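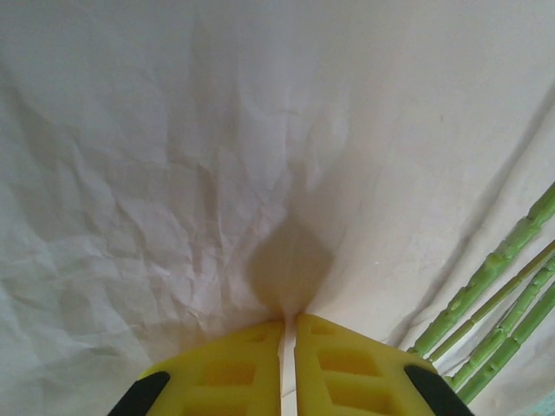 *Fig. 1. Creases in an off-white sheet.*

# Does anyone iron any more? A report on household linen

Tala Dabbas, social history project, May 8, 2024

## Why I chose this

My grandmother ironed tea towels. She also ironed pillowcases, handkerchiefs and, on one occasion, my school tie while I was wearing it. I own an iron, in the sense that there is one in the cupboard and it came with the flat. I wanted to find out when the habit faded and whether people feel bad about it.

## Method

I used a household manual from 1972, bought at a jumble sale, and a paper questionnaire handed out in April on the Siu estate. I got 97 replies. Two were blank apart from a drawing of a cat, and I have counted these as "no opinion".

## What the manual says

The manual gives ironing a whole chapter. Sheets are to be folded in four, damped, rolled and left "to rest", which is more than the reader is ever told to do. Tablecloths must be pressed from the wrong side, and a centre crease is allowed only if it is straight. A crooked one "will be noticed by guests". I have been a guest many times and have never noticed one, but perhaps I was being watched.
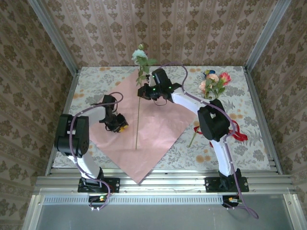
The chapter on laying the table is nearly as stern. Flowers should be low enough to talk over, and the cloth should hang evenly on all sides. My tutor asked if people really followed this. I think some did, some of the time, when a mother-in-law was due.

## What people told me

Most of those who replied iron shirts and nothing else. Bedding came last by a long way. Older people were more likely to iron sheets, and also more likely to write in the margins. One reply had so much in the margins that I had to turn it round twice to finish it.

Several people said they hang things up straight from the machine and hope. I have called this group "hopeful" in my table – my tutor has asked for a better word.

## Problems

The questionnaire asked "How often do you iron?" but gave no box for "never". People drew their own. I would also ask who in the house does the ironing, as I left that out and it was probably the most interesting question.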